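Do you really need a bigger sink?

I have now read 40 articles telling me the deep double farmhouse sink is the heart of a kitchen. I don't buy it. We looked at a Vuorinen one in June, and the colour was lovely, and the price was enough to make me put my coat back on. The fellow at Clavport said it would "change how we live". It's a sink. I wash cups in it.

What I wanted was a plain stainless steel drop-in, one basin, set into a white counter. The kind my aunt had for thirty-odd years and never once talked about. The cheapest decent one I found was $177 before the tap, and the tap is where they get you, so go in with your eyes open.

The usual complaint about a single basin is that you have nowhere to rinse. I've lived with both kinds and I rinse the same way in either, under the tap, with the dirty stuff shoved to one side. The second bowl in our last place held a colander and a grey sponge for most of its life.

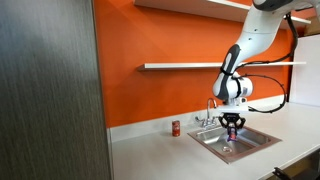
Then there's the stainless steel itself. People will tell you it scratches. Yes, it does, and after a year the scratches all join up and you stop seeing them. Water spots are the more honest complaint. I tried the Clillholm polish that everyone raves about and could not tell the difference between that and a bit of vinegar on a rag, except that the vinegar didn't make my eyes water. If you've had better luck with it, fine, but I'd like to see your water.

I'm also not convinced by sink grids, the wire racks meant to protect the bottom. They collect rice. You end up washing the rack, which then needs somewhere to dry, and we're back to wanting a second bowl.

One thing I'll grant the fancy crowd: depth matters if you do big stockpots. We own two and use one of them, mostly in winter. I tilt it.

Futuvix has a fitted cutting board that sits over the basin, and a neighbour swears by hers. It costs $80. I have a board already, and it lives leaning against the toaster, where I can find it.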